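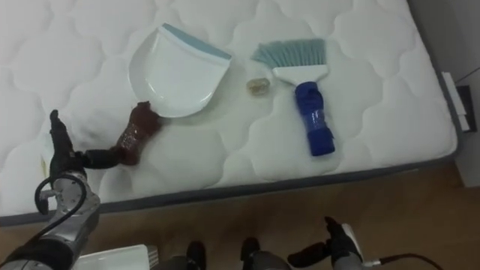
Dustpan and brush on the bare mattress, sheets off.

Mattress cleaning: the questions I keep getting

I wrote one short post last October about sweeping my mattress and my inbox hasn't recovered. So I've put the answers in one place. I'm not a professional, I just run a small guest place (the back bedroom at Fehr, if you've stayed with us) and I strip that bed a lot.

You really sweep a mattress? With a dustpan?

I really do! A quilted top is full of little channels, and crumbs love them. Crackers, bits of wrapper, earring backs, the odd coin, all of it ends up down in the stitching. A hand brush gets along those seams in a way I've never managed with my palm, and I spent years trying with my palm.

Why not just vacuum?

I vacuum too, afterward. But I like to see what I'm picking up before it disappears up a hose. I once spent a whole evening going through a vacuum bag for a guest's earring, and it was every bit as charming as it sounds. Sweep first, look in the pan, then vacuum.

Please tell me that isn't the brush you use on the floor.

It is not. The bed set lives in the linen closet and never touches the floor. If you're likely to mix them up, wrap the handles in something bright so you can tell from across the room. Wash the set in warm soapy water now and then and let it dry completely before it goes near the bed again.

What kind of brush should I get?

Soft bristles, and a pan with a rubber strip along the lip. The strip matters more on a mattress than it does on a floor, I think, because the surface gives under the pan and a hard edge just rides up over everything. My first set was from Zavel and the lip was bare plastic. Fine for tile, hopeless on a bed. You don't have to spend much, just squeeze the bristles in the store and see if you'd want them on a sweater.

Is there a trick to it?

Sort of. Set the pan down flat with the lip pressed lightly into the fabric, close to whatever you're after, and brush toward it in short strokes. Long sweeps flick things across the bed and then you're chasing them. If something is sitting down in a seam, brush along the seam first until it pops up, and then go for the pan. For anything big enough to pinch, well, use your fingers.
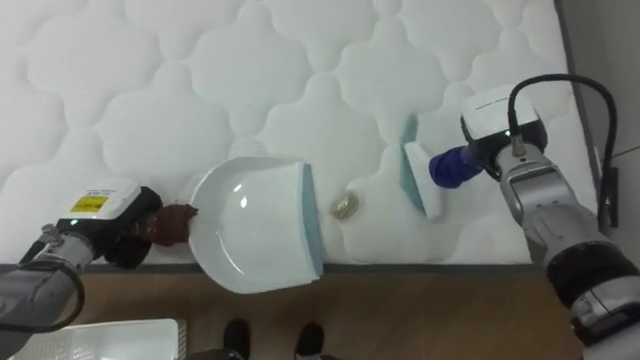

I start at the head and work down to the foot, and I leave the border for last. The edge where the top meets the side collects a surprising amount of fluff, so run the brush along there slowly with the pan held underneath.

How long does it take?

With the sheets already off, 2 minutes. Call it 30 for the whole business if you add the vacuuming, the baking soda and hunting for the other pillowcase.

Oh, you do baking soda?

A few times a year. I shake a thin layer through a sieve, leave it while I have lunch, and vacuum it up. Don't try to sweep it, you'll just pack it into the quilting. (Ask me how I know.) Check the care label first too, some makers would prefer you didn't.

Will brushing wear out the quilting?

Mine's holding up fine. Go easy if you have loose threads, and snip them, don't pull.

What about stains?

Different job altogether. Cool water, a drop of dish soap, a white cloth, and dab. I wrote up the whole coffee episode on the Tirorard page, so I won't repeat it here.

Should I use a protector as well?

Yes, please. I have a Jonurent one that zips all the way around and it's been through the wash more times than I care to think about. You'll still get crumbs under it if you change the bed the way I do, in a hurry with a piece of toast on the go.

My mattress is on the floor. Does that change anything?

Stand it up against the wall once in a while so the underside gets some air, and sweep the floor while you're at it. With the other brush!

Can I ask you something that isn't on here?

Sure, leave a comment below. There were 411 on the old post and I did read them, it just took me most of the winter.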